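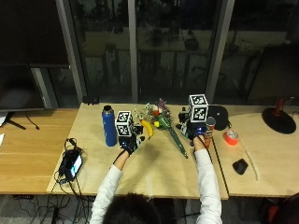
So am I training the thing that takes my job, or am I getting a new one? Somebody asked me that at the back of the Dromcombe canteen last September, before I'd even got my coat off, and I'd like to start there and stay there for most of the talk.

(Pause. Let them look at the slide. Don't read the title out, they can read.)

My answer on the day was rubbish. I said "a bit of both" and went to find a biscuit. I've had time to think since, so let me have another go.

**What we do, quickly**

For anyone who doesn't know Sistlow: we pack mixed orders. Fruit, flowers, drinks, bits for the office, all in one box. It's fiddly stuff. A machine that's brilliant with tins will make a right mess of a bunch of flowers, and we've known that for years, which is why we've had people on the benches and conveyors everywhere else. Then the Bastos project came along and the question became whether an arm could learn the fiddly stuff from the people who already do it.

That means gloves. You put them on, there's a sensor kit on each hand and a patterned cube on top so the cameras can tell where your hands are, and then you pick things up and put them down. A banana, a bouquet, whatever's on the table. Then you do it again. On other days you hold a gripper tool and work with that.

(If someone asks what the cube pattern is for, keep it short. It's a marker. Move on!)

**Who got asked**

We had 80 people on the benches at Dromcombe and we asked all of them whether they fancied a turn at recording. I'd braced myself for the younger lot to pile in and the old hands to keep away, and I was wrong on both counts. The people who'd been packing longest were keen as anything. They had opinions! They'd been told for years that it was unskilled work, and here was a room full of engineers asking them to slow down and show it again.

One packer told me it was the first time anyone from upstairs had watched her hands. I still think about that one. (Don't rush past this bit. I always do.)
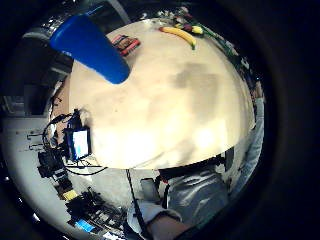
What did change straight away was the pace. On the line you've got a target and you've got your rhythm, you chat, you're half thinking about your tea. At the recording table you do one thing, you stop, you reset, you do it again. Some people loved it. Others came back after a morning absolutely worn out and said it was like being asked to walk while thinking about your knees.

We set it at 24 recordings to a sitting to begin with, and two sittings a day. The packers asked for a longer break in the middle and they got it. I mention that because it was the first time on this project they'd asked for something and had it by the following week, and the mood was different after.

**Pay and the rota (this is the part people write down)**

- Recording counts as paid shift time, at the higher bench rate.
- Saying no to it doesn't touch your hours.
- Sittings go on the same rota as everything else, so the line is never short without warning. We got this wrong early on and it caused a proper row.
- Your recordings aren't used to judge how you pack. It's in writing, pinned up by the lockers.

That last one took longer than all the others put together. People have been timed before. They've every right to be wary of anything that tracks their hands, and if you're planning something similar, please sort the wording out before a single glove arrives on site. We did it afterwards, and had to stop for a week while we caught up.

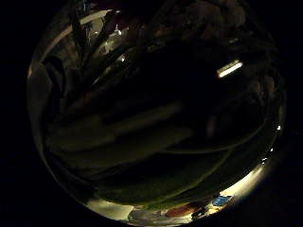
By the end of the first round we'd kept 660 recordings. Plenty more got thrown away, and at first we didn't tell anyone why, so of course people assumed they'd done it badly. Mostly it was a lost marker or a loose cable. Now whoever did the sitting can look through it with the engineer and they decide together what stays. It's slower (the engineers grumbled) but I wouldn't go back.

**So, the question from the canteen**

Jobs have moved, and I'm not going to stand up here and say they haven't. Sakwood, our smaller site, is taking the first arm, and there'll be fewer people on the plain boxes there. There are new posts too: setting up tables, checking recordings, minding the arm when it gets in a muddle. They've been offered to packers first. There aren't as many of them as there are bench jobs, and I told the canteen so when I went back.

What I can't tell you is what happens after Sakwood. I've asked, and the answer I got was that it depends on how the arm copes with soft fruit.

(Questions. Repeat each one into the mic. If it's about redundancy terms, say what's been agreed and say what hasn't, and take their email if I don't know. Handouts with the rota wording are on the chair by the door.)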